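Oltance Opens Household Handling Collection to Research Partners
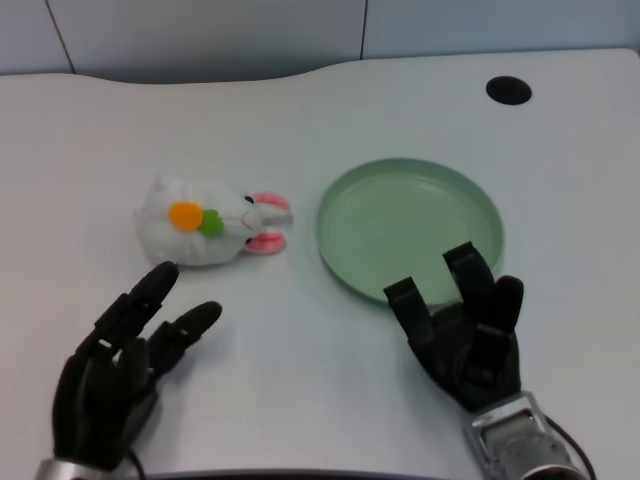 A plush bunny and a pale green plate on the table, with both robot hands at work. Photo: Oltance

30 May 2020 – Oltance today announced that its household handling collection is open to research partners. The collection holds 900 recorded examples of two-handed tasks, covering 265 everyday objects, and will be used to train the company's Cindeo learning system.

"Soft toys and tableware call for very different grips – the system needs to see both," said Uliana Skoryk, head of data at Oltance.

Six partner labs will receive access in the first round. Recording continues through December.

Press contact: Arvid Nyberg, Oltance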